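Three weeks of a drawer that would not stay shut in its head

Posted February 14, 2024 in Workbench

I have been promising this write-up since before the holidays, and Jolán has now asked for it twice, so I've put the kettle on and I'm going to get it all down in one go. It's the story of the drawer fault. If you only come here for the garden posts, sorry, back to leeks soon!

For anyone who missed the earlier posts: I look after the bedside tasks on Mollis, our two-armed house robot at Berngate. Bedside tasks are the small jobs next to a bed. Pick up the bottle, put the tablets away, shut the drawer, fetch a snack, don't knock anything over. They look dull on paper and I love them. There's so much going on in a job like closing a drawer that you never think about when you do it with your hip on the way past.

The fault went like this. Mollis would open the lower drawer of the nightstand, put something in it, let go, and move back. All fine. Then it would be asked to shut the drawer, and every so often it would swing its forearm in much too close and much too fast, as if the drawer were already shut and there were nothing sticking out in front of the nightstand. The first time I saw it, the side of the gripper hit the drawer front with a crack you could hear in the kitchen. The drawer jumped off its runner. Zuweira, who was sitting on the floor with the log open on her lap, said a word I won't type.

Nobody was hurt, and I want to be plain about why. We have a floor line, and you don't cross it while the arms are powered. Zuweira was behind it. She had been in front of it ten minutes earlier, picking up a fallen bottle, with the arms off and the key in her pocket. I've always been a bit of a bore about the key. I am now a worse one.

So, the hunt.

My first guess was the arm. We'd had the right wrist off in the autumn to change a cable, and I was sure I'd put it back slightly wrong. I spent two days on that. Szabolcs came over with his dial gauge and we checked every joint from the shoulder down, and it was lovely, honestly some of the best-behaved joints I've met. The arm went where it was told. It was being told the wrong thing.

My second guess was the depth camera getting confused by shiny things. A clear bottle is a horrid object for a depth camera, and I had a whole theory about the clear plastic being read as a hole in the tabletop. I was very fond of this theory. I drew it on the whiteboard in three colours. Lai-ching looked at it for a while and then asked me why, in that case, it still happened with the bottle taken away. I rubbed it out.

What I should have done on day one was leave the robot alone and read the run logs from start to finish. We had 2671 of them by then, which is my excuse for not doing it, and a poor one. Lai-ching wrote a little script that pulled out every run where the drawer had been opened and later shut, and lined up what the robot believed about the drawer against what the camera could see. I watched the table fill in over her shoulder and felt my ears go hot.

In every bad run, the robot believed the drawer was closed before it had begun closing it.

Have a think about that before you read on, if you like that sort of thing. It took us another week.

Mollis keeps a small set of notes about the furniture near it. Drawer open, drawer shut, how far, when last seen. The note is refreshed when the camera gets a good look at the drawer. If the camera can't get a good look, the old note is kept, and if the note gets too old it is thrown away and the furniture goes back to its default. And the default for a drawer was shut. I wrote that default! I remember doing it. It seemed so reasonable, because drawers mostly are shut.

The age limit was 2000 milliseconds. That's fine when the robot is looking down at the nightstand, and useless when it turns its head to find a snack in the bin, then comes back and starts moving its arm before the first fresh look has been taken in. For a moment it has no note at all, so it reaches for the default, so there's no open drawer in its little model of the world, so there's nothing for the arm to steer around. The planner then happily picks the shortest path, straight through the place where the drawer is.

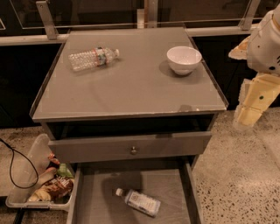 Filed under: Faults and near misses

With the lower drawer all the way out like that, there is very little room to come in from the side. The gripper only has to drift a short way towards the nightstand to be in trouble, and in the bad runs it was doing a good deal more than drifting.

The bin was the bit I kept missing. The snacks live in it, down on the floor to the left, and the right arm's waiting place is over on the other side. To find a packet the head has to turn away and tip down, and it loses the drawer completely. In the runs where we'd left the snack step out, the fault hardly ever showed, and those were the runs I kept using to test my fixes. So I would change something, run it over and over, see no trouble, and go home pleased. Then Zuweira would run the full task in the morning and there'd be another crack from the bedroom corner. She was very patient with me.

Once we knew, we could make it happen on purpose, and I can't tell you how happy that made me. There is no feeling like it. You go from a ghost to a thing you can summon with a button. Joelle set up a foam drawer front so we could let it hit as often as we liked, and we had the arm turned down to a crawl, and all of us stood behind the line cheering when it missed the foam and groaning when it didn't. (Or the other way round. We lost track of which one we wanted.)

The fix came in several parts, and I'll give them in the order we did them.

The default is gone. If the robot has no fresh note on a drawer, the drawer is now "don't know", and "don't know" is treated as fully open for anything to do with moving an arm. It makes Mollis a bit timid. It will take a wide way round a drawer that's been shut all afternoon if it hasn't looked at it lately. I can live with timid.

The arm also waits for a look. Before any move that passes within 600 millimetres of the front of the furniture, the head has to come back, settle, and take in one good view. You can see it do it, a small pause and a sort of nod. Joelle says it looks like someone checking for their keys. It adds a little time to every run, and I expected to mind, but it has made the whole task nicer to watch.

Then there's the contact limit. This is the part that bothers me most, looking back, because it would have saved the drawer even with the other mistake still in there. The arm does have a limit on how hard it may push before it gives up. For drawer work we had raised it. The old nightstand, the one from Lekwood with the swollen runners, was so stiff that Mollis kept stopping halfway with a sulky beep, and one afternoon I put the limit up so that we could get through a demo. We got rid of that nightstand in July. I never put the limit back. It's back now, and any change to it needs a second person to agree and a date when it ends by itself. Szabolcs set that up and I have already been refused once, quite rightly.

A few of you will ask about small things left in the drawer, because it was the first question when I gave a short talk on this at Vass. Yes, they matter. A little bottle lying on its side will roll when the drawer gets a shove, and we did have runs where the closing itself was gentle and correct and something still ended up jammed at the back. That's a separate problem. Mollis shuts the drawer in one smooth push at the moment, and I'd like it to start more softly, the way you would with an egg in there. Jolán has some ideas about feeling for the roll through the fingers, which I think might be too clever, but I said that about her last idea as well and she was right.

Since the change we've gone back to the full task, snacks and all, with the arms at normal speed. No cracks. I don't want to claim too much. The fault was never frequent, and a quiet fortnight is a quiet fortnight. We're leaving Lai-ching's script running at the end of every day, and it prints a line for each time the robot had to say "don't know" about something. There are far more of those than I'd have guessed! Mostly drawers, but also the lid of the bin, once, on a bin that hasn't got a lid. I've no idea about that one yet.

What I'd do differently is easy enough. I'd read the logs first. I'd test with the whole task, boring parts included, because the trouble was sitting in the boring part. And I'd go through every default in the code and ask what happens if it's wrong while an arm is moving. I've started on that list with a mug of tea and a red pen, and so far I've found 2 more that I don't like the look of. One is about cupboard doors. The other is about whether there's a chair in the room, and I had to go and have a little walk after I read it.

If you work on anything similar and you've got a good way of handling stale views of furniture, please do write in. I'd love to hear how other people do it, especially anyone whose robot has to turn its whole body to look at things, because ours will be doing that by the summer and I can already feel the next post coming.

Comments are open. Zuweira has asked me to add that the word was "blast".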